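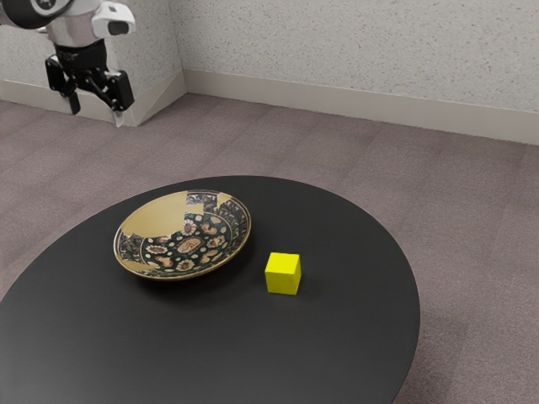

# Fliseck is moving to a bigger shop on Omard Street!

**HALÁS, 2026-05-04. For immediate release (please, release it, tell everybody)**

Well, it's finally happening. Fliseck, my secondhand dinnerware shop, is leaving the old place by the bus depot and moving to Omard Street in October, and I'm so happy I've been telling strangers in line at the bakery. We've been selling used plates, bowls, teapots and odd saucers for nine years now, and for most of that time you had to turn sideways to get to the soup bowls. If you ever stood there holding a gravy boat while another customer tried to squeeze past you with a stack of dessert plates, I'm sorry, and thank you for coming back anyway.

The new shop used to sell carpets and it has big front windows, a proper back room, a ramp at the door and parking behind the building. I walked past it for a whole winter before I got up the nerve to call the landlord. The lease is for 12 years, which made me gulp a little when I signed it, but I love that street and I want to stay on it.

## What's staying the same

Almost everything. We still buy from house sales and from anyone who walks in with a box wrapped in newspaper. Singles are still priced as singles, so you can replace the one cereal bowl you broke without paying for a set. And the dollar shelf stays! I had so many worried emails about the dollar shelf. It's coming with us, it'll be right by the door, and you can dig through it for as long as you like.

We'll also keep the wish list. If you're trying to finish your grandmother's pattern, bring in a piece or send me a clear photo of the front and back, and I'll put you down. I can't promise how long it takes (one lady waited three years for a sugar bowl lid and then cried at the register, and so did I), but I do look every single time a box comes in.

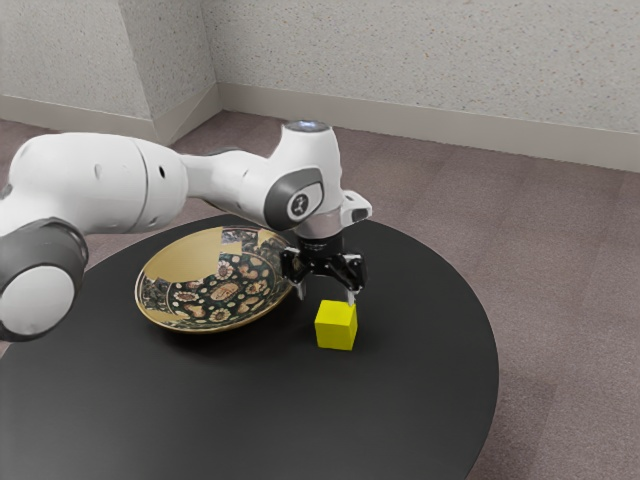
The hours are changing a little. In the new place we'll open later in the morning and stay open into the evening, so people can stop in after work. A lot of you asked for that, and I'm not much of a morning person, so it suits me too.

## What's new

First, the pattern library. It's drawers and drawers of single plates, sorted by color and rim, that aren't for sale. You'll be able to hold your own plate up next to them and find out what you've got. I've been putting those aside since the beginning and they've been living in my garage, so my family is very much in favor of this move.

Second, we're finally getting a catalog you can search from home. It's called Taltolix, and for now it's a plain list with photos and measurements, nothing fancy. You type in "blue rim salad plate" and see what we have that week. You can put something on hold for three days, then you come and get it. We won't be shipping. I tried shipping, and I got tired of hearing that awful rattle when a box came back.

Third, the big table in the back room will be for mending evenings. There are 16 seats, and you bring your own broken thing.

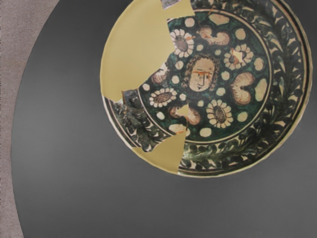
Mending evenings are the part I'm most excited about, and I want to be clear about what they are, because people hear "mending" and expect a plate to come out looking brand new. We'll start with cleaning the edges and working out which piece goes where, and that can take a whole evening on its own if it's a bad break. Then comes gluing, and filling if there are gaps. You get to decide how much the repair shows. I'm fond of the honest kind, like the plate with the green and brown-orange painting, where the missing parts are filled with smooth pale plaster and left plain. You can tell right away what's old and what's fill, and I think it's lovely to look at. If you'd like to paint your fill to match, go ahead, bring your reading glasses and a tiny brush!

Mended pieces are for the wall or the shelf, by the way. Please don't eat spaghetti off them.

## Before we go

We'd much rather sell things than pack them. So through the summer the old shop will have all serving platters, tureens and cake stands at half price, and mugs will be priced by the bagful. Bring your own bags and some newspaper if you can spare it. The old shop closes at the end of September and I'll post the exact opening day on our front door and in Taltolix as soon as the new shelves are in.

## For press

Reporters, bloggers, people who write the neighborhood newsletter: come by! I'm happy to show you the new space while it's still a mess, and I'll talk about saucers for as long as you can stand it. Stop in at the old shop during open hours and ask for the owner. I'm usually in the back with my sleeves rolled up, washing plates.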